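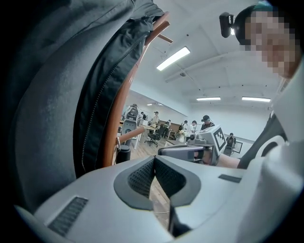
2 min read

April. Spent most of the day on the equipment list and it is still not finished. Eamon Cullinane wants one figure by the end of the month and I have three, depending on who I ask.

Practice went on at the coat rack while I did sums. Shiyu Qian thinks we need four more pairs of hand grippers before the Furkodcombe job starts. Jianguo Jiang says two pairs and a box of spare finger pads would do. I have put down four and marked two as optional.

Grallholm quoted 444 a pair, delivery extra. Phetsri is cheaper but has a long wait, and I don't want to be chasing parcels in June. Asked both for a price on pads alone. No reply from either by five.
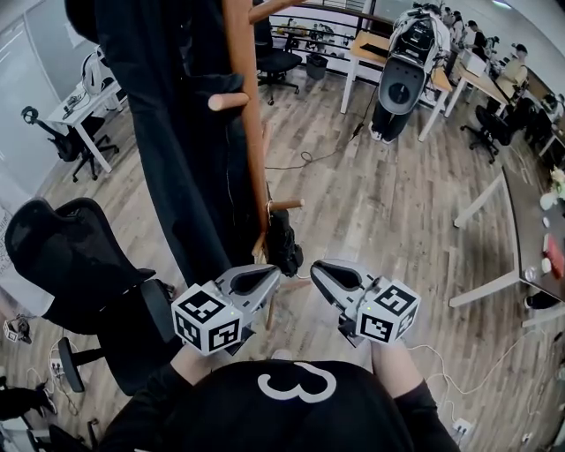 A gripper in each hand, at the coat rack.

The bigger question is the Vustard arm. 2150 for the refurbished one, and that leaves out the stand and a year's cover. Meifang Pan would buy it now. Haoran Pan would hire first and see how often it gets used. I lean towards hiring but didn't say so in the meeting.

Small things to add: marker cubes, longer power leads, a second trolley, labels. Came to 61 with the trolley left out. Chairs can wait until the autumn.

Also need to ask Eamon whether repairs come out of this budget or the general one. Last year they went through the general one and there was a row over it.

Home by seven. Must ring Grallholm first thing and get the delivery charge in writing.

Last updated: April
3 comments · 4 shares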